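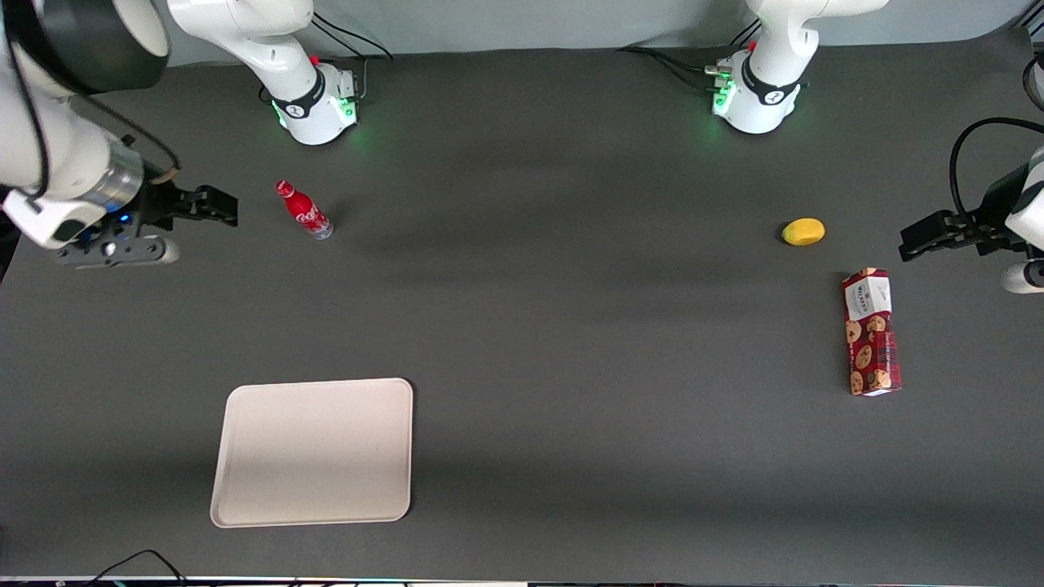
Siltar Doppelarm-Tisch: was ihr vor der Bestellung einplanen solltet

Ich baue bei Retatow die Tischzellen zusammen und bekomme fast täglich dieselbe Frage: Was brauche ich denn nun alles? Also: Im Paket sind beide Arme, zwei schwarze Parallelgreifer, die dunkle Tischplatte und die Verkabelung. Zum Einräumen übe ich gern mit ganz normalem Kram, Colaflasche, Zitrone, Kekspackung und dazu ein helles Tablett – mehr muss man am Anfang wirklich nicht kaufen!

Was viele vergessen (ich anfangs auch): Die Kabel wollen Platz nach hinten. Plant 10 cm bis zur Wand ein und eine Steckdose mit 16 A.

Lieferzeit: 4 Wochen
Ersatzfinger, Paar: 200 Euro
Stand der Preise: Dezember 2023

Die Ersatzfinger würde ich gleich mitbestellen, einzeln kostet der Versand extra. Wer least statt kauft, schreibt am besten direkt Emiko Furukawa, die rechnet euch beides durch. Die Halterungen von Satport passen übrigens auch, nur die Schrauben liegen dort nicht bei.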